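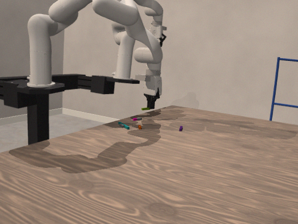
Penent opens table repair workshop in Skovstead this May

SKOVSTEAD – I've been fixing other people's dining tables for 40 years if you count the ones I ruined as a teenager, and I'm so happy to tell you that Penent is finally getting a room where you can come and fix your own. Doors open in May, in the old seed store on Dunne Street (the green door, next to the bakery – follow the smell).

We're calling it the Plukus Room, after the little wax company that supplied my first shop, and it's for anybody with a tired table and a free evening. Water rings, candle wax, wobbly legs, that patch where the kids did their homework without a mat. Bring it in! If it won't fit in your car, bring a leaf or a drawer front and we'll work on that.

Each session runs about 3 hours and starts at 6 p.m. We keep it to 4 tables at a time so people have elbow room. You'll learn to scrape off an old finish, sand with the grain, fill a loose knot and rub in oil. I'll be there every evening with my apron on, and there's coffee, although please keep it on the windowsill.

"I brought in my grandmother's kitchen table and expected to be told to throw it out," said Ritu Srivastava, who came to our trial run over the winter. "I spent two evenings on the top and got completely hooked on the knots. Now I want to do the chairs."

I love that, and she's already booked in again with the chairs.

A few practical things. Tools, sandpaper and oil are included in the fee. Wear shoes that cover your toes, and leave the good sweater at home. Tables can stay with us overnight while the oil cures, but we need them picked up before the next group comes in. We can't take veneer that's lifting badly or anything with old lead paint on it – ask me first if you're not sure, and send a picture of the underside as well as the top.

Places for the first month can be booked at the Penent front desk or by phone during shop hours. Reporters are welcome to drop by any evening session, and I'll happily find you a scraper.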